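My sourdough starter smells like nail polish remover, do I toss it?

Posted in Bread and Baking

Hi all, first post, so go easy on me! I started a sourdough starter in February using the instructions on the back of a Costache flour bag, and for the first couple of weeks it was a dream. Bubbles everywhere, smelled like yogurt, doubled after every feeding. Then I went to stay with my sister and forgot to ask anyone to feed it, and now there's a layer of gray liquid on top and the smell about knocked me over when I took the lid off. I don't see any mold. It's in a Pollaso jar with the clip lid, rubber ring taken out, sitting on the counter next to the stove.

I really don't want to start over, because I named it and my kids are attached (it's called Gerald). Is it dead? And if it isn't, do I pour the liquid off or stir it in? I've read both and now I'm more confused than before I looked.

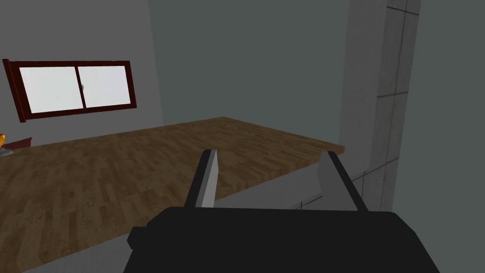
Rekha Poojary
Bread and Baking moderator

Gerald is hungry, and that's all! The gray liquid is called hooch, and you get it when the starter has eaten through its flour and has nothing left to work on. The nail polish smell comes along with it. I've brought mine back from much worse, including one summer when it sat behind a pickle jar at the back of the fridge until I'd forgotten I owned it.

What I'd do is pour off the hooch, because the smell is strong and you'll be happier without it. Scoop out everything except a spoonful from the bottom and put that in a clean jar. Feed it equal weights of flour and water, and do that 2 times a day, morning and night. If you have any whole wheat or rye in the house, swap in a little of that for the first few feedings, it really perks things up. Then just keep going. The first day may look like nothing's happening and that's fine.

Do look hard at the sides of the jar and the underside of the lid first. Pink or orange streaks, or anything fuzzy, and it has to go in the trash, jar washed in very hot water, no saving a spoonful. I'm soft about most things but I don't bend on that.

I get two follow-ups every time I post this, so I'll put them here.
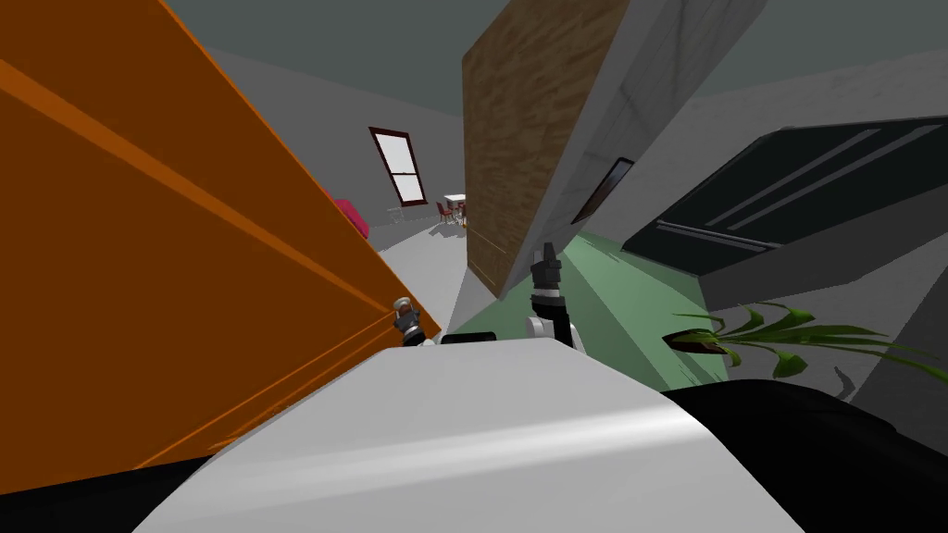
Can I keep it in the fridge if I only bake once in a while?

Sure, that's how I keep mine most of the year. Feed it, leave it out for an hour or so, then put it in the fridge and feed it once a week. Take it out the night before you want to bake and give it a feeding or two to wake up.

The other one is about water. I use tap and always have. If yours smells strongly of chlorine, leave a pitcher out overnight.

tesen_kitchen
Member, 27 posts

I just stir the hooch in and never had a problem, makes it more sour. Also get a scale if you're using cups, I fought with my starter forever until I did. Mine's a cheap Uvolo and it's fine.

oldcrumb
Member, 1006 posts

I agree with Rekha on nearly everything, but I'd add something about temperature. Next to the stove is a tough spot, it swings up and down all day and a warm starter burns through its food so much faster. I wrote up my own rescue for our bread club newsletter, and I'll paste the useful bit.
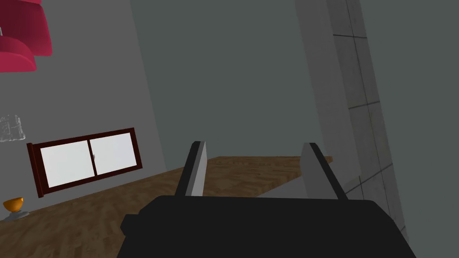 Duluth, February. My kitchen is cold enough this time of year that the starter takes all day to rise, and I've stopped fighting it. I keep the jar in the oven with only the light on, and I tape a note over the dial so it doesn't get baked (I did this once, in 2000, and I still think about it). On the third morning of steady feeding the sharp smell was gone. By the fifth it was doubling between breakfast and lunch, and I made pancakes with the extra.

So give yours most of a week before you decide anything. People quit on day two all the time and it drives me nuts, since that's usually right before it turns the corner. Put a rubber band around the jar at the level of the starter when you feed it, and you'll be able to see how far it climbed even if you miss the peak.

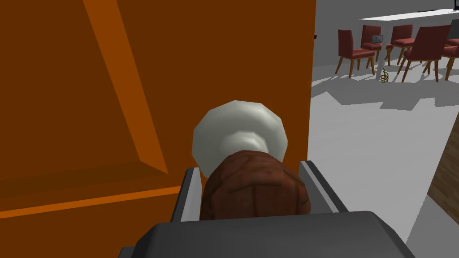 And don't bake a loaf with it the minute you see bubbles, either. Wait until it doubles a few feedings in a row, or you'll get a brick like my first six or seven. Pancakes, waffles and crackers don't care how strong it is, so use the discard for those in the meantime. Let us know how Gerald does!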